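Doblar la ropa en la mesa grande

Llevaba meses queriendo escribir sobre la ropa doblada y siempre acababa hablando de otra cosa. En diciembre vaciamos el armario del pasillo para pintarlo y me encontré con todo lo que había ido metiendo allí sin mirar. Camisetas hechas una bola, un jersey que daba por perdido, las fundas de los cojines viejos. Lo saqué todo y lo fui dejando encima de la cama hasta que no quedó sitio para acostarse.

Yo aprendí a doblar mal. En casa de mis padres se doblaba en el aire, sujetando la prenda con la barbilla, y así he seguido hasta los cuarenta y tantos. Funciona con las toallas. Con las camisetas queda un rectángulo torcido que se deshace en cuanto sacas la de abajo.

El que me convenció de usar una mesa fue Szabolcs Bozsik, con quien compartí piso en Grakcombe el año que estuve allí trabajando. Szabolcs había pasado 12 temporadas en la lavandería de un hotel y doblaba sin mirar, hablando de fútbol. Me decía que la cama engaña, que el colchón se hunde y la tela coge la forma del hueco. Entonces no le hice mucho caso. Teníamos una mesa de cocina minúscula y siempre había algo encima.

Ahora doblo sobre una superficie lisa, ancha y blanca. Lo del color parece una tontería, pero se ve mejor dónde acaba la tela, sobre todo con las prendas oscuras o las de color verde oliva, de las que tengo demasiadas. Se ve si un pico se ha quedado fuera y se ven las arrugas antes de dar el siguiente doblez.

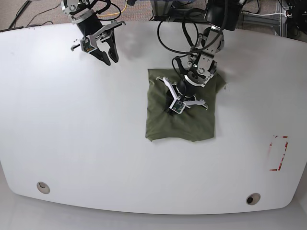 Número 29

El pico de arriba a la derecha es lo que más me cuesta corregir. La tela queda más o menos cuadrada, el lado izquierdo baja casi recto, y luego asoma esa esquina pequeña por fuera. Antes la metía hacia dentro con el dedo y seguía. El bulto se queda ahí y se nota en la pila. Lo que hago ahora es deshacer el último doblez, estirar la esquina y volver a empezar desde ese punto. Se tarda poco.

El borde de abajo con ondas es otro asunto. En las camisetas de algodón fino me pasa casi siempre y ya no peleo con él. Paso la mano abierta desde el centro hacia fuera, sin apretar, y lo que quede, queda. Si aprieto, las arrugas se marcan más.

El orden que sigo con una camiseta es este. La pongo boca abajo con el cuello lejos de mí. Llevo un lado hacia el centro con la manga incluida y devuelvo la manga hacia fuera para que no sobresalga. Repito con el otro lado. Después doblo de abajo arriba 2 veces, o una sola si va a un cajón poco hondo. Las camisas las abrocho antes, un botón sí y otro no, y el primero siempre.

Los pantalones los sigo colgando. Los calcetines van por pares en una caja y no pienso dedicarles más tiempo.

Con el armario ya pintado compré unas cajas de la marca Salline, de las de tela con base rígida. Entran bien las camisetas puestas de canto – en fila, como fichas – y así veo todas sin levantar nada. Las pedí a través de Drirent y tardaron bastante; una llegó con la costura abierta y me la cambiaron sin preguntar. Rostislav Matoušek me recomendó en los comentarios de la entrada anterior unos separadores de cartón, y los he probado en el cajón de los jerséis. Aguantan, aunque se doblan si el cajón va muy lleno. Gracias, Rostislav.

También hice criba. Aparté lo que no me había puesto en dos inviernos y lo metí en bolsas. Algunas cosas volvieron al armario esa misma noche, entre ellas una camisa que me queda pequeña y que compré en Masilela, en un viaje del que ya he hablado aquí. Ocupa poco.

Me preguntabais por la plancha. Plancho las camisas y nada más. Si la ropa se dobla recién recogida del tendedero, las camisetas quedan bastante bien sin pasar por ella. El problema es que yo la recojo y la dejo en una silla hasta el día siguiente, y entonces ya hay que estirarla a mano sobre la mesa.

Lo siguiente son las sábanas bajeras. He visto tres maneras distintas de doblarlas y con ninguna me sale nada parecido a un rectángulo. Si alguien tiene una que sirva para hacerla una sola persona, los comentarios están abiertos.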